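Sending parcels to family near the front line?
Iraís Cuevas, 8/12/25

My aunt is in Palacios, the bit still under shelling. Post office shut since the ceasefire broke down. Anyone got a box through latley? Mostly medicine and socks. Is the Plekeck road open at all?

Macario Bañuelos
Road was open in the mornings last I heard. Then it wasnt. Ring before you send anything.

Ida Hamann
We got two through with the Besska relief convoy. Weight limit is 32 kilos, they do check. List every medicine on the outside, in both languages -- mine was held at the checkpoint for a missing label. Full name and a phone number that works, not a street address, half the streets are closed.
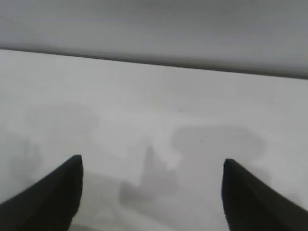
Convoy goes when the army lets it, so no dates. Ours sat in the depot at Coltetti for ages with 200 others. Don't put cash in. And no batteries, they take them out.

Jacinto Bermúdez
same problem here, following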